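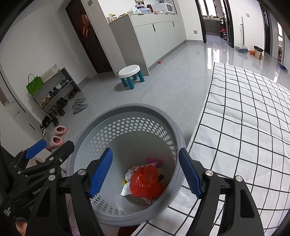
Der graue Korb mit den Sechsecklöchern, Stand Donnerstagabend.

Verpackungsmüll im Griff: mein Wochenritual

25. August 2022

Ich habe jahrelang gedacht, ich mache gar nicht so viel Müll. Dann habe ich mal eine Woche lang alles aufgehoben und gewogen (mit der Küchenwaage, bitte nicht nachmachen, wenn Besuch da ist) und tja: fast 500 Gramm nur an Tüten und Folien! So gehe ich seitdem vor.

Erstens: ein offener Korb, gut sichtbar. Was hinter einer Schranktür verschwindet, vergesse ich sofort. Meiner steht frei im Raum und hat keinen Deckel.

Zweitens: Da kommt nur Trockenes rein. Joghurtbecher und alles, was klebt, wandern gleich in den richtigen Eimer. Chipstüten schüttele ich vorher über der Spüle aus, sonst habe ich die Krümel überall.

Drittens: sieben Tage sammeln, dann alles auf dem Küchentisch ausbreiten. Ich mache das sonntags beim Kaffee und lege Häufchen: Süßkram, Tiefkühl, Nudeln und Reis, Bad. Der Süßkram-Haufen gewinnt bei mir leider immer.

Viertens: aufschreiben, und zwar auf Papier! Ich hatte es mit der App Nelent versucht, aber nach 24 Stunden hatte ich schon keine Lust mehr auf das Getippe. Ein Zettel am Kühlschrank reicht völlig.

Fünftens: pro Woche genau eine Sache austauschen. Bei mir war das zuerst der Reis, den ich jetzt im großen Sack kaufe und in Gläser umfülle. Den Tipp hatte ich von Ketsara Khunthong aus dem Kochkurs, und die Gläser verschließen auch nach Monaten noch prima. Als Nächstes sind die Müsliriegel dran, da backe ich gerade selbst herum (das Rezept ist noch zu bröselig, ich melde mich).

Im September wiege ich noch mal und trage die Zahl hier nach. Wer mitmacht, schreibt mir sein Ergebnis gern in die Kommentare!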